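窗户这件事,我们拖了三个冬天

Kitia 居家通讯,六月号,旧房改造栏

先交代背景。我们住在 Drenance 一栋老砖楼的三层,客厅朝北,卧室朝南,厨房朝着邻居的厨房。搬进来的时候,前任房主留给我们一套原装木窗,一把已经没有毛的刷子,以及一句话:“这窗户有味道。”我当时以为她说的是风格。到了十一月我才明白,她说的也可能是楼下炖羊肉的味道,因为那股味道确实是从窗缝里进来的,准时得很,晚上六点一刻。

第一个冬天我们贴密封条。第二个冬天我们贴更厚的密封条,结果窗户关不严了,风从另外一边进来。第三个冬天我们在窗上蒙了一层塑料膜,用吹风机吹平,客厅从此像一盒没拆封的草莓。客人来了会礼貌地看看膜,再礼貌地看看我们,然后问能不能不脱外套。

开春以后我们决定换窗。下面写的是这一路的经过,写给同样在考虑这件事的读者。如果你家窗户好好的,可以直接翻到后面的读者来信,那边这个月在吵地漏。

修还是换

凡是住老房子的人,迟早会遇到两派。一派说老木窗万万不能换,那是好木料,现在买不到了,修一修再用五十年。另一派说都什么年代了,拆。两派都很热情,两派都不来帮你干活。

我们先试着站在第一派那边。请了一位做木工的师傅来看,他拿一把小螺丝刀,在窗框下沿这里戳戳、那里戳戳。卧室那两扇戳不动,他点点头。客厅那扇一戳,螺丝刀进去了半截,他没有点头,也没有拔出来,就那么看着我。那是我和一把螺丝刀之间最尴尬的一次沉默。

结论很清楚:卧室朝南,窗框常年晒得干爽,木头是好的,修;客厅朝北,下沿积水,木头已经酥了,换。厨房那扇介于两者之间,师傅的意见是“你要是不嫌烦就修”。我嫌烦,换。

所以我给大家的第一个建议就是:别一次给全家下判决。每一扇窗朝向不同,淋的雨不同,命也不同。找一把小螺丝刀,从下沿两个角开始戳,那里最先坏。漆面完好不说明问题,有时候整扇窗就靠那层漆撑着,和某些婚宴上的西装一个道理。

卧室的两扇最后是这样修的:把窗扇卸下来,旧漆铲掉,合页换新,扇框四周开槽,嵌一道胶条进去。玻璃没有动,仍是单层。里侧另加了一层可以拆的内窗,夏天取下来塞在床底下。内窗这个办法很土,效果却让我有点难为情,早知道如此,我们那三卷塑料膜的钱可以省下来吃饭。

量尺寸

接下来是量窗洞。我自己先量了一遍,得意洋洋地把数字写在纸上,发给了店家。店家回了一个微笑的表情。后来我才懂那个表情的意思。

老房子的窗洞,上边和下边不一样宽,左边和右边不一样高,两条对角线各有各的想法。我量的是上边。来复尺的人上中下各量一次,左中右各量一次,再拉两条对角线,取最小的那个数,然后把我那张纸翻过来,在背面写他的数。

有几个数字我现在背得比自己的电话还熟。客厅窗台离地 900 毫米。外墙连抹灰厚 284 毫米。窗框装好以后,室内这一侧剩下的窗台深度是 217 毫米,刚好放得下我家那只最大的花盆,放得下,但猫就过不去了。这件事后来引发了一些家庭矛盾,不在本文讨论范围之内。

墙厚为什么重要?窗框装在墙的哪个位置,决定了冷热在哪里打架。靠外装,室内窗台宽,好看,但雨水更容易找上门;靠里装,窗台窄,外面多出一截,积灰积水积鸽子。如果外墙做了保温,窗框最好挨着保温层走,中间别空出一条冷冰冰的砖。我们那栋楼没有外保温,最后装在中间偏外,折中。折中的意思就是两边的缺点各拿一点。

还有一件事,地板。如果你打算以后抬高地面,比如铺地暖、加垫层,请现在就把那个厚度从窗台高度里减掉再看。窗台变矮了,护栏要不要加,得按当地规定来。我们楼上那一家就是先换的窗、后抬的地,现在窗台低得可以当凳子坐,他们对外宣称是飘窗。

选材料

进了 Kolia 的展厅,我有一种走进手机店的感觉。每扇窗旁边都立着一块切开的型材,里面一格一格,像蜂窝,也像某种我本该在学校里学过的东西。销售员把型材递给我,我接过来掂了掂,点点头。不知道为什么,人拿到一块型材总是要掂一掂。

常见的无非这几类。塑钢便宜,保温也不差,缺点是框粗,小窗装上去玻璃只剩一条,采光像在信箱里读报。断桥铝框细,颜色多,价钱高一截,买的时候要看中间那条隔热条够不够宽,条子窄的只是名义上的断桥。木包铝最好看,价格也最让人清醒。纯木新窗我们也问了,店家说能做,工期很长,语气里带着一点劝我放弃的善意。

我们最后客厅选了断桥铝,厨房选了塑钢。有人会问,同一套房子两种材料,从外面看不会不统一吗?会的。但是从我们楼的外面看,统一这件事大概在三十年前就放弃了,楼下那家的窗是绿的。

玻璃比框更值得花心思。一扇窗的大部分面积是玻璃,大家却总在框的颜色上吵一晚上。我们家为了“深灰”还是“炭灰”谈了两顿饭,玻璃是在停车场里定的。回头看,顺序应该倒过来。朝北的客厅用了双层中空,带低辐射镀膜,边上用暖边条,这样玻璃四周那一圈不容易结露。临街的读者可以考虑两片玻璃厚度不一样,隔声会好一些,两片一样厚的容易在同一个频率上一起嗡嗡。夹胶玻璃隔声也好,重,合页要跟着升级,别让销售员把这一项悄悄略过去。

Tapley 是我们最后订的那个系列,理由说出来不太体面:只有它的把手我用胳膊肘能打开。我端着锅的时候常常需要开窗。展厅里每个把手我都用胳膊肘试过,销售员从第三个开始就不再跟着我了。

开启方式也在这里说一句。内开内倒,通风好,下雨也能留条缝,但窗扇往里开,窗台上的东西要先请走。外开不占屋里地方,高层不少地方不让装,擦玻璃也得有点胆量。推拉最省地方,密封最弱,三个冬天的教训在前,我没有多看它一眼。厨房水槽前面如果装内开,先量一量龙头有多高。很多人家那扇窗这辈子只能打开到龙头为止。

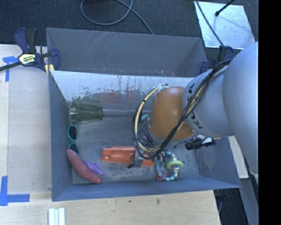 换窗应该安排在装修的哪一步?

安排在铲墙和改水电之后、批腻子和铺地板之前最合适,窗框四周的收口可以和墙面一起做完。已经住进去的房子没有这个条件,那就挑一段干燥、不太冷的日子,一间一间换,换完一间再动下一间,并把窗洞周围的墙面修补单独写进报价里。

最后半句请用笔圈起来。我们第一份报价单上写着“安装”,我以为安装包括把墙弄回原样。装窗的人认为安装就是把窗装上去,墙是墙。从字面上说他是对的,我站在一圈裸露的砖和泡沫胶中间,也承认他是对的。

报价单怎么看

我们一共拿了好几份报价,格式没有一份相同。有按平方米算的,有按樘算的,有一份把纱窗写在第二页背面。为了能比较,我自己画了张表,把每一家的价格拆开:框、玻璃、五金、纱窗、窗台板、拆旧、清运、安装、收口。填完以后发现,最便宜的那一家之所以最便宜,主要是因为有四个格子是空的。打电话去问,每问一个格子,价格长一点,问完最后一个格子,它变成了第二贵。

按平方米算的时候要问清楚小窗怎么计。厨房那扇不大,好几家都有最低起算面积,不到也按那个数收钱。开启扇通常另外加钱,多开一扇多一份五金。我原本想客厅三扇全部能开,算完账,中间那扇就固定了,理由对外说是视野更完整。

定金方面,我们付了 100,复尺以后才签正式合同,复尺前可以退。这一条是我磨出来的,磨的过程不值得骄傲,但值得推荐。尾款留到装完、淋过一场雨之后再付。等雨这件事听起来像农谚,可是窗户漏不漏,晴天里谁也看不出来。如果迟迟不下雨,拿花洒从外面浇也行,住三层的就请店家想办法,他们有长杆。

合同里还应该写明型材的系列名称、壁厚、玻璃的完整配置和五金品牌。“同等品质”四个字请划掉。“同等”是一个很有弹性的词,弹性一般朝一个方向。

安装那一天

早上七点半,门铃响了。我之前给家具都盖了旧床单,觉得自己考虑周全。拆第一扇窗用了不到一杯茶的工夫,灰从窗洞走到客厅,再从客厅走到走廊尽头的衣柜,衣柜的门是关着的。后来我在一只冬靴里找到了那天的灰。

关于灰,我的经验是:床单不管用,用塑料膜,门缝用胶带贴死,要走人的门挂双层膜。我们家恰好有很多塑料膜,这一点前面已经解释过了。

旧窗拆下来以后,有大半个上午,客厅里是一个洞。我建议每位房主都站到那个洞前面看一会儿。没有玻璃,没有框,外面的声音一下子全进来了,对面楼有人在练同一段钢琴,大概练了三个冬天,而我们从来没听清过他卡在哪里。现在我知道了,左手。

趁着洞还在,请做一件比听钢琴更有用的事:检查窗洞四周。我们的洞口上沿,过梁下面有一道旧裂缝,原来被窗套线盖着。下沿的砖是松的,拿手能晃。这些现在不修,等新窗装上去,就只能隔着一扇崭新的窗户担心它们。松砖敲掉,用砂浆重新找平,窗台向外留出坡度。坡度很小,可是要有。我家旧窗台的坡度是向里的,三十年来雨水一直在往屋里走,态度十分坚定。

然后是立框、找水平、打固定件、打泡沫胶。看师傅找水平很安神。他在左下角垫一片,右下角垫一片,退后看看,把左边那片换薄一点,又退后看看。有一阵我也拿着自己的水平尺凑过去,被客气地请到了厨房。

泡沫胶打完不能马上切,要等它发完、干透。也别以为泡沫胶自己就能挡水。它负责填缝和保温,外面要打耐候密封胶,讲究一些的在里侧贴隔汽膜、外侧贴防水透气膜。我们这次贴了,店家问了我两遍是不是真的要贴,可见平常要的人不多。贴膜多花的钱在整张单子里几乎看不见,往后能省下的墙角霉斑倒是看得见的。

外侧窗台板下面要有滴水线,伸出墙面一点点,让水滴下去,别让它顺着墙往回流。窗框下沿有排水孔,装完请低头找一找,确认没有被密封胶糊住。我们厨房那扇就糊住了一个,师傅用牙签通开的。

保护膜也要尽早撕。型材上那层蓝色或者白色的膜,晒过一个夏天以后会和窗框建立感情,到时候你只能用指甲一点一点劝它们分手。我们楼里有一户至今还贴着,上面的店名和电话都褪色了,那家店也早就不在了。

装完以后的几件小事

窗户换完,屋里安静得让人有点不习惯。第一天晚上六点一刻,什么味道也没有,我们两个人坐在桌边,忽然很想吃羊肉。

密封好了,通风就要自己操心。以前我们家不用想这个,风二十四小时免费供应。现在洗完澡、做完饭要主动开窗,早上开一会儿,两边对着开,比整天留一条缝强。头一个星期卧室里侧那层内窗和老窗之间起了雾,查下来是内窗的胶条没有压实,屋里的潮气钻过去了,遇到冷玻璃就留下来做客。压实以后好了很多,特别冷的早晨下角还有一点,拿布擦掉就是。

暖气下面那一段也要看一眼。新窗台板做得深,有时会把暖气片上升的热气挡住,玻璃反而更冷。我们把窗台板前沿裁短了一条,猫因此彻底失去了和花盆共处的可能,现在花盆在地上,猫在窗台上,各得其所,或者说猫得其所。

窗帘杆要重新量。旧窗帘挂回去短了一截,露出下面那块新抹的墙,像裤子穿小了一号。家里对此的态度是先这样吧。“先这样吧”在我们家一般管两年。

五金需要照料,这句话销售员讲过,我没有听进去,后来在说明书里又读到了。胶条每年擦干净,抹一点硅油或者专用的护理剂,铰链和锁点上一点润滑,别用食用油,会招灰,也会招蚂蚁。排水孔每逢换季通一次。窗扇要是开始蹭框,多半可以调,内六角扳手转半圈的事。转之前先拍张照,转错了好转回来。我那一回是转错了以后才想起拍照的。

旧窗的去向也要提前想好。拆下来的木窗扇我舍不得扔,想着可以做镜框、做暖棚、做一面墙上的装饰,网上都是这么做的,光线还特别好。目前它们靠在地下室里,上面堆着那三卷没用完的塑料膜。玻璃先拆掉再存,别学我,搬的时候胆战心惊。旧漆年头太久的,打磨之前先测一下含不含铅,有孩子的人家尤其别图快。

至于省没省钱,我还没有资格讲,得过完一个冬天再看账单。有人喜欢在换窗的第二天就宣布多少年回本,我佩服这种乐观。我们这边能确定的是,客人现在进门会脱外套,还会把它搭在椅背上,坐得比以前久。有几位坐得太久了一点。

下一期写厨房那扇窗旁边的墙砖。师傅拆窗的时候掉下来两块,我把它们放在冰箱顶上,到今天还在那里,谁家有同色的米黄旧砖,请写信到编辑部,掉角的也要。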